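Konstead Automation Lab
Robot Cell Inspection Checklist, Bench 10
Complete at start of shift. Mark OK, FIX or N/A. Write a comment for every FIX.

1. Emergency stop
Press, confirm the arm holds, reset from the pendant only. OK.
Comment: Button cap is worn but latches. Spare is in the Nikeck drawer.

2. Speed and force limits
Limit for teaching is 300 mm/s. Limit for automatic runs is 400 mm/s. OK.
Comment: Check the saved program too. Old programs carry their own limits and will load them without a warning.

3. Floor marking and access
Line visible on all open sides, no carts or stools inside it. FIX.
Comment: Tape lifting near the Gatberg cabinet. Ticket 2484 is open.

4. Cables and air line
No rubbing at joint two or joint four. Strain relief tight. OK.

5. End effector
Mount screws at torque mark. No cracks. Tool offset matches the label on the controller. OK.
Comment: The offset gets re-measured after any contact with the table, even a light one.

6. Table and fixtures
Bolts seated, nothing left on the table that is not in the task sheet. OK.
Comment: The Karagiannis board must sit flat. Push on each corner by hand with the arm in hold.
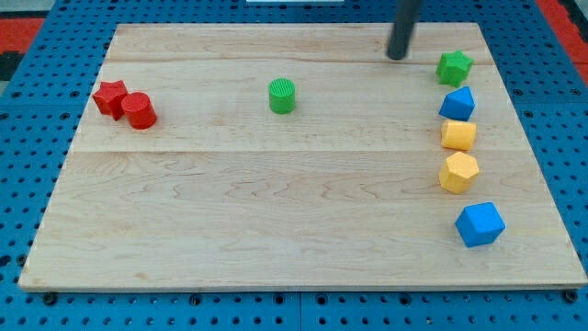
7. Workpieces and tool clearance
Clearance is checked at the lowest point of the tool path, with the parts set out the way the task sheet shows them. Parts standing upright count at their full height. The rod tip comes down just above the wood near the green star, so that approach gets stepped through at teaching speed before the first automatic run. The blue triangular prism and the yellow cylinder on its side are close neighbors, and the path between parts has to go up and over. No sideways moves at working height on that side of the board. OK with the limit above.

8. Sign-off
Inspector initials and time on the cell card. If item 3 is still marked FIX at noon, the cell stays in teaching mode until the tape is replaced.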